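1/ Notes on the Gotard panel, the small oil missing from the Seslow collection for 32 years. Lakshmi Murthy's condition report was released in April and is worth reading past the summary.

2/ The identification rests on the tacking margin. The original canvas was cut from its stretcher, leaving a strip with 8 nail holes. Spacing on the recovered piece matches the strip at every hole.
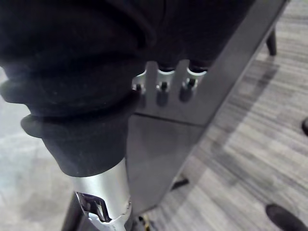
3/ Thread count is weaker evidence. Gowda used the same commercial linen for most of his career, so a match places the canvas in his studio and no further.

4/ Two campaigns of retouching are recorded. The later one is acrylic, sits over the varnish and covers a horizontal crack 60 mm long. Murthy reads the crack as damage from rolling with the paint layer inward.

5/ Provenance is still open. Clem Maihi has traced a sale through Drukudano, lot 80, catalogued as "follower of Gowda", no dimensions given. The consignor's name is redacted in the copy I have.

6/ I have asked for the unredacted ledger page. No reply yet.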